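4.2 Do readers believe "a source close to the star"?

Much of the writing on celebrity news takes for granted that the unnamed insider works. A story says that a friend of the couple is worried, or that someone on set saw a fight, and readers are supposed to trust the claim more than they would if the outlet had simply made it in its own voice. We came to this section doubting that, and the results have not moved us very far in the other direction.

The strongest version of the argument comes from Bożena Kołodziej, who holds that the insider gives gossip the shape of reporting. In her account, readers know the phrase is thin but still treat it as a kind of receipt. The idea is appealing and has been repeated often. What it lacks is a test in which the same rumor appears with and without its insider. Her readers saw different stories about different stars, so it is hard to say whether they were responding to the source line or to the fact that some rumors were simply more likely than others. A breakup between two actors who have not been seen together in months will be believed however it is written.

Our first set of items was taken from Prarkeo, an entertainment site that runs short pieces with heavy use of unnamed sources. We rewrote each piece so that the rumor stayed the same and only the sourcing changed. There were four versions: no source, a plain "reports say," an unnamed insider, and a named publicist. All names of performers were replaced with made-up ones. This last step has a cost, which earlier papers tend to skip over. People read gossip about stars they already have feelings about. Take the star away and what remains may be closer to a reading exercise than to the thing we want to study.

Readers were recruited through the Tresulberg panel, which supplied 1000 completed forms. The panel describes its members as regular users of entertainment media. We have no way of checking this and would not lean on it. Someone who scrolls past a headline while waiting for a bus may well call themselves a regular user, and so may someone who can recite the seating plan of an awards show.

The named publicist raised belief. That much is clear, and it is also what anyone would guess. The unnamed insider did better than no source at all, but the gap was small, and it went away in stories about money and contracts. It held up only in stories about romance. One could read this as support for Kołodziej, with the insider working where private knowledge matters most. We are wary of that reading. The romance items were also the longest, and they contained more quoted speech. A made-up friend saying "she's heartbroken" adds a voice and a bit of drama along with a source, and our design cannot pull these apart.

There is a further problem with the word "believe." We asked readers how likely they thought each story was to be true. Several used the open comment box to say that they had never considered the question. One wrote that she read such pieces "the way I read a horoscope." Another said that if a story was wrong there would be a new one by the weekend. If comments like these are typical, then a belief score may be measuring an attitude that came into being when we asked for it. The same worry applies to the Farouk scale, which is now used in most studies of celebrity credibility and which asks people to rate gossip on terms borrowed from political news. We used it for the sake of comparison. We do not think that its wide use is evidence that it fits.

A repeat run was carried out in Skitthorpe in September with printed pages in place of screens. The romance effect came back in the same direction, though weaker, and the plain "reports say" version scored nearly as well as the insider. We had expected print to make the insider look more serious. It did nothing of the kind. Some readers spent longer on the page, but time spent on a page can mean interest, confusion or boredom, and we draw nothing from it.

It would be easy to turn all this into a claim that readers are smarter than editors suppose. The data do not show that either. They show a small effect in one type of story, with at least 2 other explanations still standing. Editors may keep using the insider for reasons that have little to do with readers at all, such as habit, legal caution, or the need to fill a paragraph when the publicist has not called back.

Figure 2. Bowls and cups on a green cloth beneath a red and black robot arm. 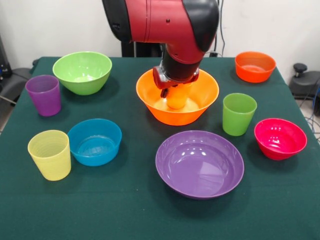
Any of these could be checked by asking the people who write the stories, and the studies we reviewed for this section did not do so. We return to newsroom practice in Section 5, where the item order and the full wording of the publicist versions are also discussed.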